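Nonard doubts "compostable" cutlery claims, asks caterers for proof

Oct 10, 2022 – Nonard, the consumer group for canteen and café users, today called on caterers to stop printing "compostable" on throwaway cutlery unless they can say where it gets composted.

The group wrote to 11 catering firms over the summer. Five replied. None named a site that takes their forks.
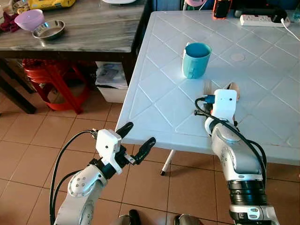

A mug, a fork and a spoon on a folding table.

"We keep hearing that the problem is solved," said Kaj Skov, who wrote the report. "Solved where? If it goes in the same bin as the crisp packets, the word on the packet is decoration."

Vidon, a supplier to almost 3,000 canteens, told Nonard its range "breaks down under suitable conditions". It did not say what those were – or who provides them. 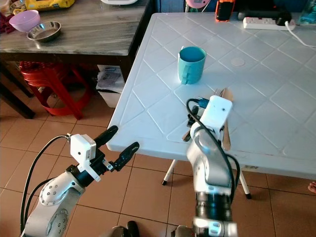 By Kazimír Havlíček, Nonard press desk

Nonard is no more impressed by deposit schemes for mugs. The Limsakul trial bought 1,050 of them and has yet to publish how many came back. Until it does, the group will not be recommending the scheme to anyone.

The full report, "Suitable Conditions", is free from the Nonard press desk. Caterers have until the end of October to respond.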